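Giltbridge Community Kitchen
Minutes of the August meeting, container and lid subgroup
Held in the back room, Monday, start 5 p.m.

Attendance: nine members, plus a visitor from the Harkora tenants' group who came to see how we store things. Apologies received from two members. Welcome to the visitor, and thank you for the plum cake!

Minutes of the last meeting

Read and accepted with one fix: the shelf by the sink was recorded as being for jars. It is for jars and pitchers. The pitchers were very nearly rehomed on the strength of that mistake.

Matters arising

The drying rack has been mounted and everyone agreed it is wonderful. It holds a full Saturday's worth of tubs standing on their sides, and the counter next to the stove is free again for the first time since spring. The old rack has gone to the Dunura allotments, where it now holds seed trays.

The label printer still jams on the wide tape. Use the narrow tape until further notice. There is a full box of it in the drawer under the kettle.

The great lid sort

This took up most of the meeting and was a lot of fun. All the lids had been brought up from the storage closet in crates and were spread over the tables by type. Members then went through the tubs, trying lids against them, and matched sets went straight onto the cart. Sets from the Saber range went fastest, as the size is molded underneath and all you have to do is read it.

Lids without a partner were put to one side. The group agreed to keep them until the next meeting, as there are still tubs out on loan with families who took soup home. After that, any lid with no tub goes to the swap table.

There was a good long discussion of what makes a lid worth keeping. Points made and agreed:

A lid should press down all the way around without anyone leaning on it. If it pops up on the far side when you push the near side, it goes.

Cracks at the rim mean it goes, however small. Scuffs on the flat part are fine.

Cloudy plastic is fine. Sticky plastic gets one more wash and is then looked at again.

Lids that smell of onion are to be left open in the sun on the back step for an afternoon. Several members swear by this, and one swears by baking soda. Both may be tried.

Dark lids to be held up to the window before they are shelved, as dust shows on them much sooner than on the white ones, and a lid that looks dusty puts people off even when it is perfectly good.

The teal ones came in for special praise. They are handsome, they have a proper wide rim, and the groove around the raised disc was admired by everybody who had not yet had to wash it. Agreed that the groove is to be done with the small bottle brush and not with the sponge, then rinsed and left to drain with the disc facing down.

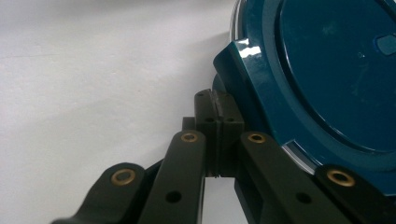 The Harkora visitor asked whether grooved lids are worth the extra washing at all, given that their own group gave up on them two winters ago and went over to flat ones. Their complaint had been that dried soup sat in the groove and came loose on the next person's lunch. The flat lids are quicker to wash, the visitor said, but they slide off each other when stacked and the cupboard has been a landslide ever since.

A lively exchange followed. Some members would happily go flat tomorrow. Others felt that a bottle brush costs next to nothing and that good lids should not be thrown out over a bit of scrubbing. Agreed to keep the grooved ones, buy 2 more bottle brushes, and hang them on the hooks over the left-hand sink where people will reach for them. The visitor was offered a brush to take home and accepted.

Storage

Proposal to store lids upright in file sorters, like records in a crate, in place of the present stacks. This was tried on the spot with a wire letter rack from the office and it worked beautifully - you can flip through and pull out the size you want without lifting anything. Round lids roll a little at the open end, so a bookend or a brick in a dish towel is needed to hold them.

Agreed to fit out the lower shelf of cupboard 4 this way as a trial. Large lids at the left, small at the right. Tubs to be nested on the shelf above, again by size, and please, no lids inside the nested tubs. They get wedged in there and it takes a butter knife to free them.

The code for the closet padlock has been changed and the new one was given out at the table. Members who were absent should ask in person. It will not be written on the whiteboard this time.

Color coding

Suggestion that each size be given a dot of colored tape on both lid and tub. Warmly received. Concern was raised that tape comes off in the dishwasher. A paint pen was suggested as an alternative, and one member has a set at home that has survived years on flowerpots. To be tested on 5 old lids before we go any further, with a run through the hot cycle every day for a week. Results to be brought to the next meeting, along with the lids.

Money

The jar on the counter was emptied and counted, and the total was entered in the book on page 2773. (The book was started by carrying on the numbering of the one before, and that one did the same. We like it.) Brushes and paint pens to come out of this. No other spending was requested.

Any other business

The soup ladle with the long handle is missing. If you have it, just put it back, no questions.

Could whoever is last out on Saturdays please leave the closet door ajar so that the crates can air.

A request for a lid swap with the Harkora group was made by the visitor and greeted with real delight. They have tubs without lids, we have lids without tubs, and it would be a shame not to spend an hour finding out. Afternoon to be arranged. Bring everything, including the odd ones. Cake was promised by both sides.

Actions

Bottle brushes: buy and hang.
Cupboard shelf: fit with letter racks, find a bookend or brick.
Paint pen test: run and report back.
Loaned tubs: put up a friendly reminder by the door.
Lid swap: fix an afternoon with Harkora.

Meeting closed at 6:40 p.m. and the tables were wiped down. Next meeting same room, same time, first Monday of the month.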